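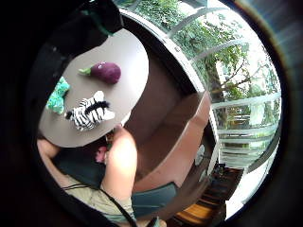
Soft toys on the table during the student sorting project at Howlader College.

Student project teaches a robot to tidy up
Jun 3, 2021

The final-year automation project at Howlader College has a modest title, "Putting Things Away", and a question behind it that has occupied a team of students since March. Can a small robot arm learn to clear a table of soft objects by following the way people do it?

Yae Wada, who leads the automation course and supervises the project, spoke to the College newsletter as the team entered its last weeks of work. She explained how the subject was chosen, what the students have found difficult, and what she hopes they will take with them when they leave.

"In earlier years we gave the students blocks," she said. "Blocks are very forgiving. You know where the corners are, you know how wide they are, and if you pick one up and put it down again it is still the same block. The students did well and the robots did well, and I began to feel that we were marking the blocks."

The change to soft toys was proposed by the students themselves. A zebra with a fuzzy mane, a plush aubergine and a knitted or crocheted piece in teal green are among the objects that have been used, and each presents its own problem. Ms Wada described the knitted piece as the one that has taught the group most.

"It never has the same shape twice," she said. "A student will fold it over without thinking, and from the arm's point of view it has become a different object. With the zebra you at least have the stripes, and you can tell which end is the head. The aubergine is smooth and fat, so it wants to roll out from between the fingers. We had long discussions about the stem, and whether it was fair to pick the thing up by it. I said that I would pick it up by the stem, and that settled the matter."

The College's arm, known to everyone in the department as Tilov, is bolted to a bench in the workshop and does not move from there. The students therefore gather their examples elsewhere, using a hand-held gripper with a camera attached to it. A student holds the tool, approaches a toy, closes the fingers on it and carries it to its place, and the camera keeps a record of the whole movement. The recordings are later used to train the program which drives Tilov.

Sessions are held in ordinary rooms as well as in the workshop. Ms Wada considers this essential.

"The workshop has no windows and the same lamps all year. If you record everything there, you get a robot that is very good at being in our workshop. We asked the students to find places with daylight and trees outside, wooden floors, furniture that was not bought by an engineering department. The light changes while you are working. Someone puts a cushion down. These are the conditions in which people really tidy up."

The wide lens on the tool was a matter of some debate. It takes in a great deal of the room, and straight things such as window frames come out as curves. Two members of the group wished to correct the pictures before training, so that a straight edge would appear straight. The others argued that the arm carries the same lens and would see the same curves, and that correction would only add a step. Both approaches were tried on a small set of recordings, and the uncorrected pictures were kept.

"I did not take sides," Ms Wada said. "I had an opinion, and I wrote it in my notebook with the page folded over. It was wrong, as it happens, and I showed them the page afterwards. I think it is good for students to see that."

The first target was 100 recordings for each toy. The group reached it early and discovered that many of the recordings were nearly identical, having been made by the same person, standing in the same place and reaching from the same side. The plan was rewritten. Toys must now be moved between recordings, turned over, or laid close against one another, and students take turns with the tool. The overall target was set at 2000 recordings across all the objects and rooms.

Asked whether this was a great deal of repetitive work for young people, Ms Wada agreed that it was.

"It is dull at times, and I do not hide that from them when they choose the project. A session lasts 40 minutes and then we stop, whatever point we have reached. Past that the hand gets tired and the movements become lazy. You can see it very plainly in the recordings. The fingers come in at a slant, or the student drops the toy from too high. The robot will learn that just as readily as it learns the good ones. So they have learned to throw work away, which is hard at any age."

There are 11 students in the group, drawn from the automation and product design courses. The design students were responsible for the grip of the hand-held tool, which has been through several versions. The first was too heavy at the front and strained the wrist. The present version is shorter and has a softer covering on the handle, and the fingers can be changed without removing the camera. Cables remain a nuisance. Ms Wada said that she has asked for them to be kept clear of the hands and the table, and that she expects to go on asking.

Results so far have been mixed. Tilov now picks up the zebra dependably when it is lying alone, and manages the aubergine more often than it fails. Toys that touch one another are still a weakness: the arm tends to hesitate between them, or to close its fingers on both. The knitted piece is usually lifted by one corner and carried that way, hanging, to the basket.

"One of the students was disappointed by that," Ms Wada said. "I asked her how she puts her own jumper away, and she thought about it and said that she carries it by one corner. So we have accepted it as a method."

A visit by pupils from Jilton Primary School earlier in the term gave the group its first audience. The pupils were invited to lay out the toys in any way they pleased, and did so with some ingenuity, placing one inside another wherever the shape allowed. Tilov cleared few of these arrangements. The students took notes and have since added several of them to their own sessions.

The group will present its work at the Grillidton Schools and Colleges Robotics Day, where each team is given a table and a short period to demonstrate. The students have decided to run the arm without a fixed starting layout and to let visitors place the toys. Ms Wada was asked whether she had advised them against it.

"I told them what could go wrong, and they had already made a longer list than mine. If they had asked me at the start of the year, I would have said to put the zebra in the middle of the table and leave everything else in the box. They would like people to see the arm at work on something it has not met before, and they are prepared to stand beside it and explain when it stops. I am content with that."

The recordings and the drawings for the hand-held tool will remain with the department for the use of next year's group. Ms Wada has already been asked whether the new students will carry on with toys. She would like to move to clothing, beginning with socks, and has started to collect odd ones from colleagues. Contributions may be left at the workshop office and should be washed first.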